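Hillside Crystal and Mineral Circle
Minutes of the November meeting, Kellbridge Reading Room 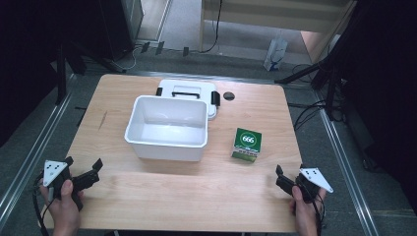
Question from the floor, taken first as it was held over from last month: does a piece of quartz need to be cleansed again each time it changes hands?

Answer from the chair: Most of us do it, and a night on the windowsill or a few minutes with a singing bowl is plenty, but there is no rule about it, and a stone that feels right to you when you pick it up can be left just as it is.

Welcome

Thịnh Tô took the chair and opened at 7:00 with his usual kind words for everyone who had come out in the rain. He said how good it was to see the back row filled again, and he asked those who had been coming for years to sit beside somebody new for the second half. After a minute of quiet the business began.

Minutes of the last meeting

Accepted, with one correction. The stone passed around during the October talk was selenite and was written down as satin spar. There was a friendly discussion of whether the two names are used for the same thing in shops (they very often are), and the chair asked that we settle on "satin spar, sold as selenite" in the minutes and move along.

Money

The balance stands at $751 after the hall rent was paid. The fall table sale brought in $189, and the chair thanked everyone who baked, carried, or simply bought more tumbled stones than they had meant to. It was agreed to put $200 aside toward the spring outing and leave the rest alone for now.

Talk: the Girnance stone

The larger part of the evening went to a talk on the Girnance stone, the smoky quartz sphere that many of us first heard of through the Hứa newsletter. The chair went to see it over the summer and spoke for a good forty minutes, and the room would happily have kept him for forty more. He told us that the owners believe it is around 300 years old and that it was used for scrying by three generations of one family. He was careful to add that the age comes from a family letter and has never been tested.

He described sitting with the sphere by candlelight and seeing very little for the first while, then a kind of slow clouding – he would not call it a vision, and he would not call it nothing either. Several members shared experiences of their own with black mirrors and bowls of water. One member said warmly but plainly that tired eyes in a dim room will make clouds out of anything, and that she comes for the geology and the company. The chair said she was as welcome as anybody and that he hoped she would bring her fluorite again.

There was a long and rather lovely exchange about whether a sphere keeps something of the people who have looked into it. No view was reached and none was asked for.

Spring outing

Two ideas were put forward: a return to the old quarry path above Hillside, or a visit to the Hứa shop, where the upstairs room can be booked for a group. A show of hands favored the shop. The chair will write to them and ask about stairs and parking.

Library shelf

Two books on dowsing are still out, and so is the pendulum chart. Please look at home. Members are also asked to write their names in the borrowing book in letters the rest of us can read.

Other business

A request was made for softer incense, or none, in the first half. Agreed: none before the break.

A member offered to lead a short beginners' evening on pendulums, and this was gladly accepted for the next meeting. Bring your own pendulum if you have one – a ring on a thread will do.

The meeting closed at 9:15, with tea afterward.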